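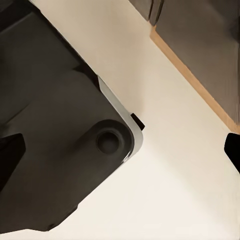

Dark grey, with a paler rim round the corner.

Rimcombe kitchen walk-round, November

I love doing this one. It takes an hour with a cup of tea and you end up knowing your kitchen far better than you did at breakfast. Tick as you go and scribble on it. My comments are from doing our own at the weekend.

COOKER AND HOB
[x] Knobs turn freely and stop properly at off
[x] Oven door seal whole all the way round
[ ] Extractor filter washed
Comment: Filter was shocking! Hot water, washing soda, leave it 85 minutes while you do the rest. Tick it when it's back in.

ALARMS
[x] Smoke alarm tested with the button
[x] Heat alarm tested
[x] Replace-by dates read and written inside the cupboard door
Comment: Ours is a Lorkel and the date is on the side, so you need the steps out. Have someone hold them.

PLUGS AND LEADS
[x] No cracked plugs, no scorch marks on sockets
[x] Kettle lead not hanging over the edge
[ ] Toaster crumb tray emptied
Comment: The Skarnis toaster has a tray that sticks. Unplug it, tip it, be patient with it - it does come.
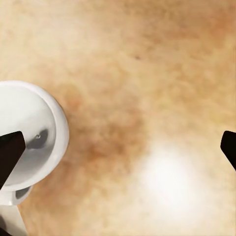
WORKTOPS
[x] Wiped down and dried before looking
[x] Edges felt for chips, carefully
[x] Checked again with a torch held low
Comment: Wiping first makes all the difference, and do go slowly over the bit where you cut up meat. Plain tops are easy. Mottled ones are the real test, and a sandy beige top with cream and orange-brown clouding like this one could have gravy on it for a week before I noticed. Look how small that dark speck near the top is! Put a fingertip on anything like that, and if you can feel it, wipe again.

FRIDGE
[x] Thermometer left on the middle shelf overnight
[x] Raw meat at the bottom, covered
[x] Door seal grips a strip of paper
Comment: Reading was 3 degrees, very pleased with that.

FLOOR AND UNDER THE SINK
[x] Mat lies flat, no curled corners
[x] Cleaning bottles up high or behind a catch
[ ] Slow drip at the stopcock
Comment: The drip is still there. I've rung Ó Briain and they can come up to 60 days from now, so there's a bowl under it and I'm emptying it at bedtime.

Next walk-round: when the clocks change. Keep the old sheets in the drawer, it's great fun seeing what you've fixed.

Saoirse Sheehan

3 comments

mossybank
Did ours tonight. The paper strip trick on the fridge door is brilliant, ours just fell straight out at the hinge side.

Tegan P
Can you add the tea towel rail? Mine was much too near the hob and I'd stopped seeing it.

Saoirse Sheehan
Tegan - yes, good one, going on the next sheet under cooker and hob. mossybank, try warm soapy water on the seal before you buy a new one.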